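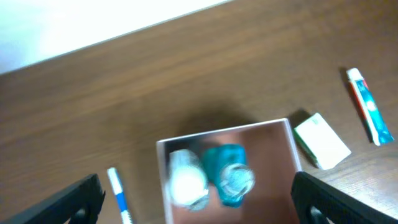

Prellent packing kit for small toiletries — is it worth 458?

posted by Shakuntala Sengar

Hello all. I have a small business, Umari, and we make travel sets: two little bottles in an open box, then toothpaste and a few flat items. At present everything is packed by hand. I am considering the Prellent kit, which is an arm with a two-finger gripper and a wrist camera. The seller offers it at 458 per month on rental, with training included.

My doubts are these. First, our boxes are shallow and shiny inside, and one of our bottles is clear. Will the wrist camera find it? Second, the seller says the kit "learns from 51 demonstrations" for each new item. Is this number realistic for a person who is not an engineer? I can guide an arm by hand, but I cannot write code.

We pack over 400 sets in a normal week, more in October.

Umesh Kandpal

I rented the same kit for five months, so I can answer some of this.

Colored bottles were easy for us. Clear ones were the weak point, and a shiny box makes it worse, for the camera sees reflections of the table and takes them for edges. We put a matte paper sheet in the bottom of the box and changed the lamp to one with a cover. After this the missed picks became rare, but they did not disappear.

About the 51 demonstrations: for our colored bottle it was enough. For the clear one I recorded 204 before I was satisfied, and this took me two afternoons. You do not need code. You do need patience, and you should move the box to a slightly different place and angle each time. I did not do so at first and had to repeat everything.

Tubes are also difficult — the fingers close well on the middle but slip at the flat end. Ask the seller for the softer finger pads. They were not in my package and I paid extra.

For your quantity I would rent one month and measure, before signing for longer.

Rawat

look at Rudska too, cheaper i think. never used it with bottles

Shakuntala Sengar

Thank you Umesh, this is very useful. I will ask them for a test with my own boxes and the clear bottle before I pay anything. Did you keep the paper sheet in the box when it went to the customer, or did you remove it?

Umesh Kandpal

We kept it. It was cut to the size of the box and looked quite nice.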